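鞋垫

鞋垫是放在鞋内底上面、直接接触脚底的一层部件。在制鞋行业里，鞋垫和中底常常被混在一起说，其实两者不同。中底是鞋结构的一部分，固定在鞋帮和大底之间；鞋垫一般可以取出，也可以更换。有些皮鞋的鞋垫是粘住的，取出时容易撕坏，但在分类上仍然算鞋垫。

本条目主要介绍鞋垫的材料、制造方法、分类、选择与保养，不包括医疗用的踝足支具。

名称

中文里“鞋垫”一词使用很广，既指布做的薄垫，也指模压成型的厚垫。工厂的文件中也写作“内垫”或“活动鞋垫”。只垫前脚掌的叫前掌垫，或者半码垫；只垫后跟的叫后跟垫。支撑足弓的硬质部分叫足弓托，有时候单独出售，有时候和鞋垫做成一体。

历史

在工业生产以前，各地的人都用身边容易得到的材料垫鞋。北方农村用过乌拉草、玉米皮和旧棉花，南方用过棕丝和稻草。这些材料能吸潮气，也能保暖，可是很快就压扁，需要经常更换。

手工布鞋垫在中国有很长的传统。做法是先用面糊把旧布一层一层粘起来，晒干以后成为硬的布片，称为袼褙，再按照脚样剪下，包边，用棉线密密地缝。西北、西南和山东的一些地方，妇女在鞋垫上绣花卉、鸳鸯或者文字，作为订婚和结婚的礼物。割绒鞋垫是其中比较特别的一种：两只鞋垫中间夹上衬层，一起缝好，然后从中间割开，得到两只图案对称、表面有绒的鞋垫。

在北欧，毛毡鞋垫长期是冬季用品。小镇Aasen的毡匠Ottar Westerberg留下一本工作笔记，里面记录了羊毛的配比和缩绒的时间。他认为脚跟的部位应该比脚尖多铺一层毛，理由是脚跟先磨薄。这本笔记后来由Vidar Hedlund整理，并加上了注释。Hedlund指出，笔记中的尺寸不是按左右脚分开的，同一对鞋垫可以互换，这样磨损比较平均。
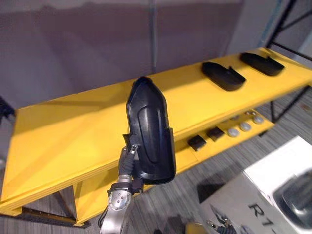
橡胶和乳胶普及以后，鞋垫开始有了缓冲的功能。Gorkthorpe的一家工厂曾用Latulex的名称销售一种乳胶与软木混合的鞋垫，主要卖给需要长时间站立的工人。再往后，合成泡沫材料的价格降低，运动鞋开始普遍附带模压鞋垫，鞋垫也从一种附加的用品变成鞋的标准配件。

材料

纺织材料包括棉布、麻布、毛毡和各种化纤织物。它们透气性好，但回弹很小，所以现在多数只用作表层。表层材料需要耐磨，不容易掉色，与脚汗接触后也不应该变硬。

乙烯-醋酸乙烯共聚物（EVA）是最常见的泡沫材料，重量轻，容易热压成型。它的缺点是长期受压以后会变薄，而且不能完全恢复。聚氨酯（PU）泡沫比EVA重，不过保持厚度的能力比较好。乳胶柔软，有弹性，但怕阳光，老化后会发黏或者掉粉。

凝胶垫用在后跟和前掌，可以分散局部压力。凝胶本身不透气，面积太大时脚会感觉闷热，因此常常只嵌入一小块。软木加热以后能够慢慢适应脚的形状，在矫形鞋垫里使用较多。碳纤维板和硬质塑料用作支撑层，它们不提供缓冲，作用是限制鞋垫弯曲。

制造

平面鞋垫的生产比较简单：把表层布和泡沫片贴合，然后用刀模在裁断机上冲切。刀模的形状按鞋码制作，每个码都要一副，左右脚可以把材料翻面使用，但表层有图案的时候不可以。

立体鞋垫多采用热压。泡沫片先在烘箱中加热变软，再放进冷的模具里加压，保持一段时间后取出。如果取出太早，边缘会翘起来，后跟的杯形也不稳定。PU鞋垫则用浇注的方法，把两种液体原料混合后倒入模具，在里面发泡和固化。
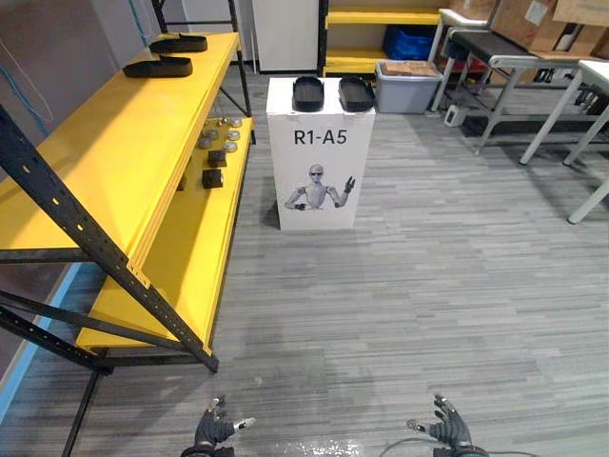

成型以后要修边。修边留下的误差对穿着影响很大：边缘多出来的部分会在鞋里卷起，少了的话鞋垫会前后滑动。Pirnbridge的一家作坊在修边以后把每一对鞋垫放进木制鞋楦做的量具中检查，不合适的重新修，不能修的就改成小一号。

定制鞋垫需要先取得脚的形状。传统的方法是踩泡沫盒或者用石膏绷带取模，现在也用光学扫描。取得的模型由技师修正，再加工成鞋垫。扫描的速度比较快，但是脚在扫描时是否承重，结果会有差别，这一点需要在记录里写明。

分类

按照用途，鞋垫可以分为日常鞋垫、运动鞋垫、劳动保护鞋垫、保暖鞋垫和矫形鞋垫。

运动鞋垫又根据项目不同。跑步用的重视后跟缓冲和重量；篮球用的要求前掌有一定的摩擦力，减少急停时脚在鞋里的移动；滑雪靴用的一般较薄，因为靴内空间很小，同时要求把力量直接传到靴底。

劳动保护鞋垫有防刺穿和防静电等种类。防静电鞋垫必须和防静电鞋配合使用，换成普通鞋垫后，整双鞋可能失去原来的性能，这在工作场所是经常被忽视的问题。

矫形鞋垫用于扁平足、高弓足、足底筋膜炎和两腿长度不等等情况。这类鞋垫应该由专业人员评估后配置，自己购买较硬的足弓托，有时反而引起疼痛。

测试

工厂对泡沫材料常做压缩永久变形、硬度和撕裂强度的测试，对表层做耐磨和色牢度的测试。Hedlund在他的注释中提到一个简单的试验：用53公斤的重物在毛毡鞋垫后跟处反复加压2000次，然后静置6小时，再测量厚度。他承认这个办法与真实的行走相差很远，走路时还有扭转和摩擦，而且鞋里有湿气，所以结果只适合比较同一种毛毡的不同批次。
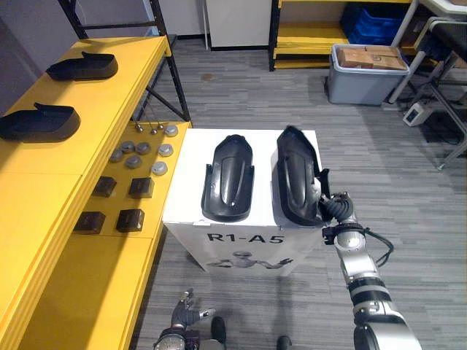 选择

购买鞋垫时，最可靠的办法是取出原来的鞋垫进行比较。长度相同还不够，也要看后跟的宽度和前掌最宽的位置。新鞋垫如果比原来的厚，鞋内的空间会减少，脚背可能受压，脚后跟也可能从鞋口滑出。需要剪裁的鞋垫，应该从脚尖一侧按照印好的线剪，每次少剪一点。

足弓的高度因人而异。站在鞋垫上的时候，足弓处应当有接触的感觉，但不应当有顶住的感觉。换用有支撑的鞋垫，刚开始每天只穿较短的时间，以后逐渐增加。

下午或者傍晚试穿比较合适，这时脚的体积通常比早晨大一点。

保养与更换

可取出的鞋垫在穿过以后最好拿出来晾。泡沫鞋垫用温水和中性肥皂手洗，平放在阴凉处，不要用暖气烘烤，也不要拧。皮面的鞋垫不宜水洗，用湿布擦即可。毛毡鞋垫洗后会缩小，一般只刷去灰尘，在通风处放一夜。

鞋垫没有统一的使用期限。后跟处明显变薄、表层破裂、左右两只的厚度不一致，或者清洗以后仍有气味，都说明需要更换。更换时应成对更换，只换一只会使两脚高度不同。

废弃的鞋垫由多层不同材料粘合而成，分离困难，回收的比例因此不高。有的生产者尝试只用一种材料制造整只鞋垫，也有的把裁切剩下的泡沫打碎，重新压成板材，用在鞋垫的底层。

参见

中底
鞋楦
足弓
袼褙
毛毡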